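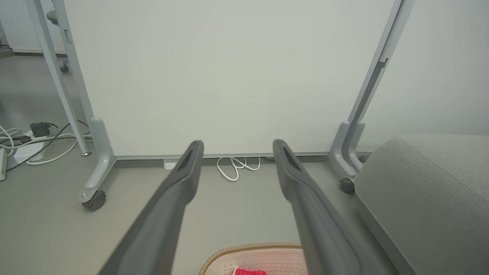
Gripper open, board behind it, cables on the floor.

I got back from the Mosteck open day late last night and my notes are a mess, so I'm typing them up before I lose track of what the arrows mean. The short version: I went for the arms and came home thinking about the software.

Mosteck has its lab in Stononthorpe, on the upper floor of what used to be a printing works. The train was fine, the walk from the station was all uphill, and I arrived just in time for the morning tour. They split us into groups of 13 and ours got the perception corner first, which suited me perfectly.

So, perception. The view at the top comes from the small camera down at the wrist, and I love this kind of view! You get both fingers reaching into the picture and everything else is whatever the arm happens to be pointed at - in this case the big white board on its wheeled stand, the power strip, and a bit of something pink and dotted down between the fingers with a scrap of bright red on top. The engineer running the station talked for ages about how hard a picture like that is for a program. A big pale board gives a feature tracker next to nothing to hold on to, and the plain gray floor isn't much better. What it does get are edges: the frame, the legs, the casters. Thin white cable on a light floor is its own special misery (I asked about the cables, of course I did) and they keep a separate set of hard pictures just for thin things.

The fingers were the other big topic. They're in view all the time, so the software has to know which pixels belong to the robot and ignore them when it's working out how the camera has moved. Mosteck used to do that with a fixed mask. Then the fingers open or close and the mask is wrong. Now they draw the mask fresh from the joint readings for every picture, using the gripper's 3D model, and they showed us the old and new versions next to each other on a monitor. With the old one the position estimate wandered off like a shopping cart with a bad wheel. I could have watched that for an hour.

Next came planning, which they do with a tool of their own called Indari. You give it a goal, it proposes 24 candidate paths, throws out the ones that hit something, and scores the rest. The nice part is the viewer. You can click on a rejected path and it tells you why it was rejected, in plain words, with the offending link of the arm lit up. I've spent whole weekends staring at planners that only say "no solution found," so I got a bit emotional here. Soft things are still a weak spot, they said. A cushion goes into the map as a solid lump, and the planner keeps well clear of it even when brushing past would be harmless.

Lunch was soup and rolls, good soup, not enough rolls.

In the afternoon we saw Admasu, the control layer. This was the most technical stop and I'll admit I lost the thread twice. The loop runs at 100 Hz on the demo arm, and they let us change the stiffness with a slider and then push on the wrist. At the soft end it felt like pushing a door with a tired closer on it. At the stiff end it did not care about me one bit. Somebody in our group asked what happens if the camera lags behind the controller, and that got the best answer of the day: every picture is stamped when it's captured, and the estimate is rolled forward to the present before the controller sees it. They had a plot for it too, but the projector was washed out and I only caught the axes.

A few practical things if you're thinking of going. It's 2 hours with questions, longer if you stay for the control demo like I did. Wear comfortable shoes, there are almost no chairs. The logs are replayed in a browser and you're allowed to scrub through them yourself at the back bench, so do that early - by mid-afternoon there was a line. Parking is bad. I still need to find out whether the Indari viewer will be released separately, because I wrote "ask about license!!" in the margin and then forgot to ask. They're planning another open day in January and I've put my name down for it.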